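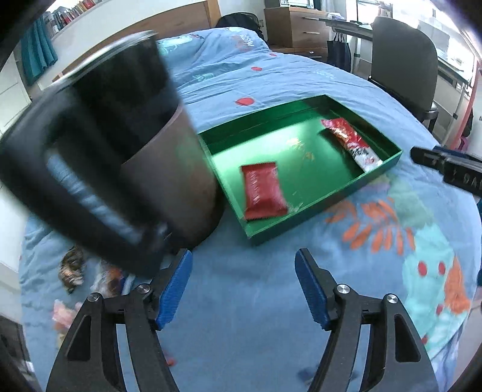
*Attachment 1: mug, green tray and packets on the bed.*

**Ticket:** 400-47
**Property:** Pangilinan guest house, upstairs rooms
**Raised by:** Marilou Cabanatuan, housekeeping
**Assigned to:** Elango Raju, room supplies
**Opened:** 28 August 2022
**Priority:** Low
**Status:** Closed

**Summary**

Hot drink tray does not hold the full set after the change of mugs. Either the packets stay on the tray and the mug has to go beside it, or the mug goes on and packets end up on the bedspread.

**Reported by Marilou**

We set the tray up on the end of the bed on changeover days, the way the room card says. With the old cups everything went on the tray and stayed there. The new mugs are taller and the handle is big and square at the corners, so it sticks out past the tray wall if the mug sits anywhere but the middle. If it sits in the middle there is no room for the packets to lie flat.

The sides of the tray are low too. When someone sits on the bed the tray tilts and the stick packets slide to one end. The shiny floor does not help. I have had two guests mention packets under the pillows. One said she thought they had been left by whoever was in the room before, and I had to explain they were hers.

What I have tried so far:

- Mug in a back corner, handle pointing in. The handle takes up the space where the packets go.
- Mug in a back corner, handle pointing out. Fits, but it gets knocked when you pull the bedspread straight.
- Packets inside the mug. Fits, but the tall ones stick up and tip out, and Wilfredo says it looks like a pencil holder.
- Mug on the bedside table, packets on the tray. Works, but it isn't what the card shows.

**Comment, Elango Raju**

Thanks. A few questions so I can work out whether this is the tray or the mug.

1. Are all the rooms on the green tray, or do some still have the older one?
2. Is the set the same in every room?
3. Does the mug rock when it is on the tray by itself?

**Reply, Marilou**

1. All upstairs rooms have the green one. Downstairs still has the Grusell trays from before, and there is no trouble down there.
2. Should be. Rooms 3 and 6 get extra biscuits when there is a longer stay.
3. No, it sits flat on a table. On the bed it leans a bit, but so would anything.

**Comment, Elango Raju**

Measured a spare tray and a spare mug in the storeroom. The base of the mug is fine. The trouble is the handle, which adds nearly half again to the width. The Grusell tray is longer and has a higher wall, which explains why downstairs is all right with the same mugs.

Checked with Seema about going back to the old cups. She would like to keep the new ones. The old cups were chipping and there are not enough left for a full set anyway.

Options:

- Buy Grusell trays for upstairs. Sundel can get them but not before April.
- Keep the green trays for packets only and move the mug to the bedside table.
- Put a cloth liner in the green tray. Stops the sliding, does nothing for the space.

**Comment, Seema Rana**

Go with the second one for now, plus the liner if we have any cloth the right colour. I don't want a mug on the bed at all, now that I think about it. The bedspreads upstairs are light blue and they show everything. Please change the card as well so new staff aren't following the old layout.

**Comment, Wilfredo Aquino**

Tried it in room 6. Mug on the bedside table, upside down on a paper coaster, handle facing the lamp. Tray on the bed with the square packets at one end and the sticks lying along the side. Everything fits and there is space left for the biscuits.

For the liner I cut down one of the old grey napkins. I sat on the bed a few times and the packets stayed put. The napkin needs a hem or it will fray in the wash.

**Reply, Marilou**

Did the rest of upstairs the same way this morning. It's quicker to set up. I can hem the napkins, but I need someone to find me the rest of them. There was a bag of them in the linen cupboard behind the spare blankets and it isn't there now.

**Comment, Elango Raju**

Bag found. It had gone over to the Flullgate building with the tablecloths. Gillespie Gunn is bringing it back with the next linen run.

Room card updated and printed. Old cards should come out of the folders and go in the recycling.

**Resolution**

- Mug moved to bedside table in all upstairs rooms.
- Green tray used for packets and biscuits only, lined with a hemmed napkin.
- Room card replaced.
- Longer trays to be looked at again in April under a separate ticket.

**Closing note, Marilou**

Napkins hemmed and in. No packets found in the bedding for the last few changeovers. Happy to close. Room 3 is still short one teaspoon, which I'll put in as its own request.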